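The Orholm Blanket, Nearly Done
June 5, 2026

It has been a long winter and a longer spring with this one, and I'm so happy to finally put up a page for it. Those of you who have followed along since last September know that I wanted something dark, heavy and full of texture for the reading chair, and that I was tired of smooth blankets (I have knit more of those than any one house needs!).

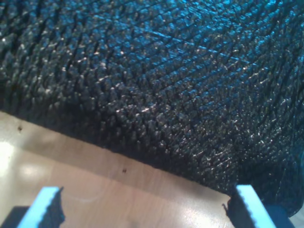
Does a raised loop stitch use more yarn than plain knitting?

It uses a great deal more, so buy extra before you start. My plain throws in the same size take nine or ten skeins, and the Orholm had swallowed 15 before I got to the final border. If you're working from a single dye lot, put a few spare skeins in a bag and don't touch them until you know how the last section is going.

Black yarn, thick and coarse, in the stitch I've been calling Orholm. Every loop comes to a little point and the rows run on the diagonal, and where the light catches the tips you get those tiny white sparkles that I never get tired of looking at. The edge is fuzzy, and I've decided to leave it that way.

A few notes for anyone who wants to try it

I cast on 128 stitches, which makes a generous blanket for one person, or a slightly stingy one for two people who like each other. If you'd like it narrower, drop down to 66 and you'll have a very nice lap size, and you will also get your evenings back a good deal sooner than I did.

The yarn is Tultanum, the undyed base, which I colored myself in two baths. It's scratchy on the skein and it softens with washing, though I wouldn't call it a baby yarn even then. My first swatch was in Alva, a much silkier thing, and the loops simply lay down flat like tired grass, so that went back in the basket for a summer top.

Knitting with black at night is hard on the eyes. I moved my chair next to the window and kept the Orholm for mornings, with coffee, and did my mending in the evenings. If you drop a stitch, stop and wait for daylight before you go looking for it, and please don't ask how I learned that.

For washing, I use cool water and a little wool soap, then roll the whole thing in two big towels and lay it out on the spare bed. It takes a good three days to dry, longer if it rains, and I turn it every morning when I let the cat out.

The next blanket is going to be Zurow, with the same loops in straight rows and a lighter gray, and I've already wound the first few skeins. The Orholm still has some ends to weave in, so that's what I'll be doing this weekend.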